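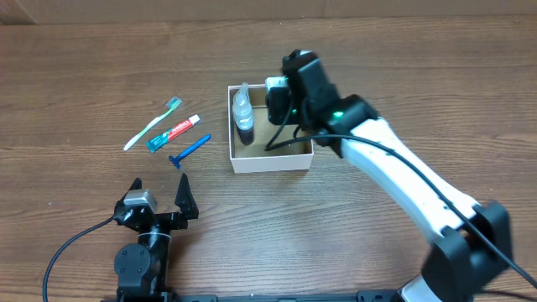
Toiletry packing, two arms, one box. Spray bottle is in, the toothbrush, Colgate and razor still out on the table.

Kitting bench: what we have, what we want to buy

Quick page for anyone signing off on next year's equipment money. Didn't have time for a proper writeup. Bench is at the Nundgate site, travel kits are the job we keep coming back to. Small stuff, odd shapes, white carton. Prices further down are quotes unless I say otherwise.

The arms

Big white and black one works over the carton, small black gripper sits at the left. Both on the same black rail along the front of the table. Keeping the rail. Any new arm has to bolt to it or we pay for an adapter, and I don't want to pay for an adapter.

Second full size arm: Grustix quoted 3896, mounting plate included, shipping not. Lead time 4 weeks if we order before June. Rollitz came back higher and wanted a service contract on top, so parked for now. Will ask agian in the fall.

Grippers

Fingers on the small one are black and angular, they open to a V. Want a softer set to try on tubes. Kaewmanee sells a pair for 199. Two pairs please, one to use and one to wreck. Spare servo for the small arm is 103, and I'd like that on the shelf before anything else on this page gets ordered.

Camera

Little white and black module on the front of the big arm's end effector. No replacement in the budget. If we do get the second arm it needs its own, so leave a line open, I don't have a number yet.

Cables

One runs down the long white link, a thinner one hangs into the box. Clips and sleeving, cheap, goes under consumables. Please don't make me write a request form for clips.

Table and cartons

Wood top stays. Cartons come flat from the Nundgate stockroom, no cost to us. Test items (brushes, paste, razors, spray bottles) out of petty cash, keep the reciepts.

Order of buying

Servo first
Soft fingers, both pairs
Cable stuff
Second arm, only if the money lands before June
Camera to go with it

Not asking for this round: conveyor, safety fence, new controller. The fence might change once there are two full size arms on the one table. Need to check with Grustix what they expect for spacing, their sheet only covers a single arm on a rail.

More pictures when the fingers come in. Comments on the numbers by Friday please, after that I'm sending it up as is.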